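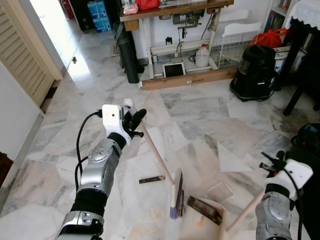
Progress report to the Egilsson Fund
Community Camera Library and Beginner Guides, Zoltstead
Prepared by Farzana Orakzai, project lead
July 6, 2019

This report covers the first half of the grant. The purpose of the grant is to lend digital cameras to people in Zoltstead who don't own one, and to write short printed guides that explain the controls in everyday words.

Lending
The lending desk opened on schedule at the Pikilness building. Each kit goes out in a padded bag with the camera body, a standard zoom lens, one battery, a charger and a memory card. We decided against lending a second battery with every kit. Borrowers who ask for one can have it, and few have asked.
Loans are for one week. We started with three days, but people who picked up a kit before a weekend had no time to try it and read the guide as well. The longer loan means a longer waiting list. Kulsoom Memon keeps the list and phones the next person when a kit comes back.
Two kits are out of service. One has a lens that will not focus on the automatic setting. The other has a bent pin in the card slot, and the repair quote is close to the price of a used body. We would like to replace that body from the repair line of the budget and ask for your approval to do so.

Guides
The guide to exposure modes is finished. We printed 300 copies and have enough left to last until the fall. The guide to playback and deleting pictures is at the printer. Birutė Mägi wrote both and tested the drafts with first-time borrowers before layout. The main change after testing was to the order of the pages. Readers wanted to know how to format the card before they read anything about shutter speed, so that section now comes first.
The guide to focus points is behind. The cameras in the library do not all use the same menu names, and the draft had become hard to follow with every name listed side by side. Birutė is now splitting it into a common section and a one-page insert for each model. We expect to have it ready in September.

Classes
Maham Bangash taught the evening class on low light and the one on photographing moving subjects. Both filled. The low light class ran over time because many people had never changed the ISO setting and needed help finding it. She has asked for a longer session next time, with the first part given over to menus. 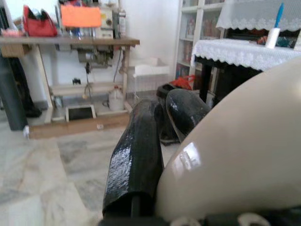 Budget and Spending
Spending is on plan except for printing. The second guide needed a heavier cover stock after the first one curled in the kit bags, and that added to the cost. We covered the difference from the money set aside for class handouts, which are now sent by email.
The Stomum cabinet for the memory cards and chargers cost $1000, as quoted. Zubaida Talpur has the receipts and will send copies with the year-end statement.

Next period
Finish the focus guide and its inserts.
Repeat the low light class in the longer format.
Replace the damaged body, if approved.
Add a return checklist to each bag. Chargers have been coming back in the wrong kits, and sorting them takes up most of a morning.

Questions about this report can be sent to Farzana Orakzai at the lending desk. We would be glad to have an answer on the replacement body before the fall loans begin.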